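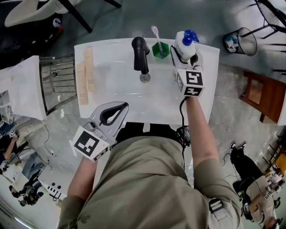
Is the Otach worth buying if you already have a decent practice amp? For anyone who rehearses with a full band, I'd say go for it. It has a warmth I'd given up on finding in a combo this small.

I've had mine since March, and it has been to every Plillmont rehearsal and nine gigs. We're a loud guitar band with two singers, so a small amp usually gets buried by the second chorus. Not this one! The clean channel is round and chimey, and it stays that way further up the dial than I expected -- then it starts to growl a little when you dig in, which is exactly where our slower songs live. 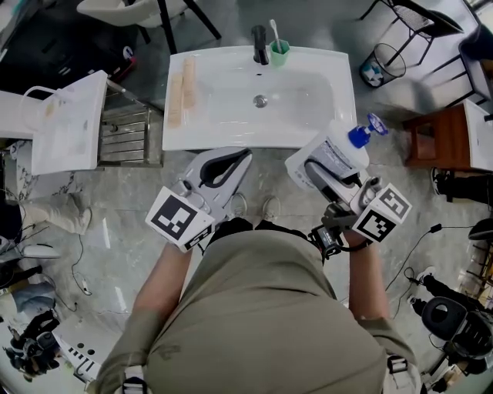

The drive channel took me longer to like. With the gain past noon it gets fizzy on single coils, and I ended up rolling the treble way back. Once I'd done that, the riff in "Lewis" sounded huge, and our drummer looked up and grinned (high praise from him).

I ran it next to my old Rineo for a whole evening. The Rineo is still tighter in the low end and takes fuzz better. But it cost me 500 dollars and the Otach was 400, and the Otach is the one I keep plugging into.
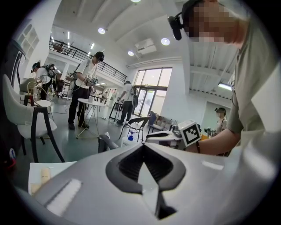

Gripes: the reverb is either off or a cave, and the footswitch cable is too short for any stage bigger than a rug. A longer cable fixed that. The handle squeaks, too.

We recorded two songs with it last month, one mic, no pedals, and barely touched them in the mix. I love it, and I'm already wondering how a pair would sound in stereo.
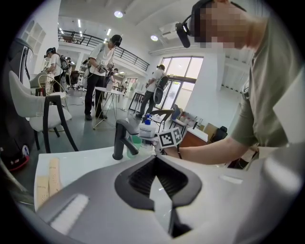
**Plillmont Music Club | Gear Reviews**

Written by Ieuan Harries. Members can try the Otach in the small rehearsal room on club nights; bring your own guitar and lead.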